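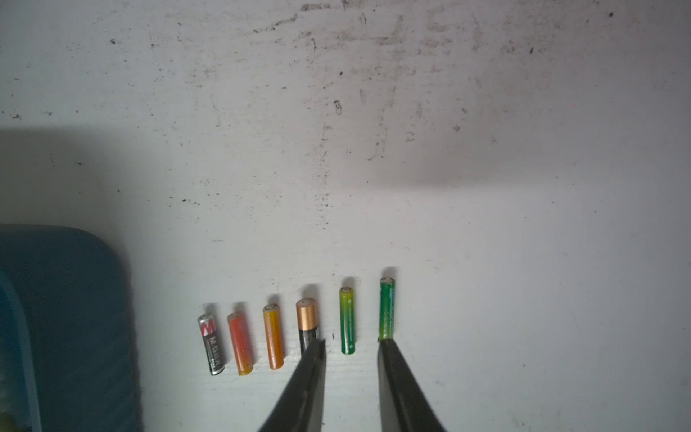
One reader wrote in to say she tosses every battery in the house the minute a remote acts up, and did I have a better idea. I do!

Home Kitchen Laundry Workshop Odds & Ends

When the TV remote quits, only one of the pair may be weak, so I test both (my little Susel tester has earned its keep). Good ones go back in the drawer, weak ones go in the wall clock, which isn't fussy. 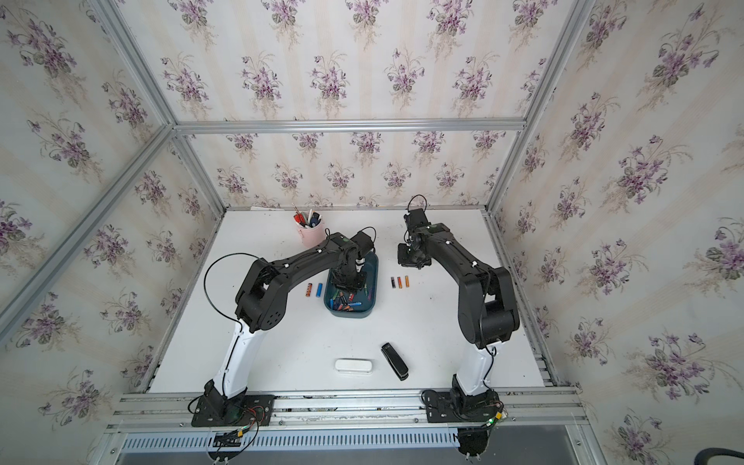

Filed under: Workshop

Mixing old and new in one gadget is asking for leaks. If you do find white crust, take a cotton swab with a dab of vinegar to the contacts, then let everything dry overnight. 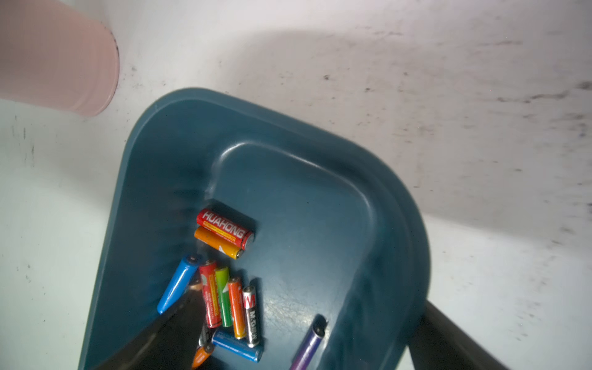
Where to keep them

Cool and dry, away from keys and coins. I skip the fridge!

Last updated October 14, 2021

Related tips
Unsticking a kitchen drawer
5 uses for old jar lids
Sharpening scissors at home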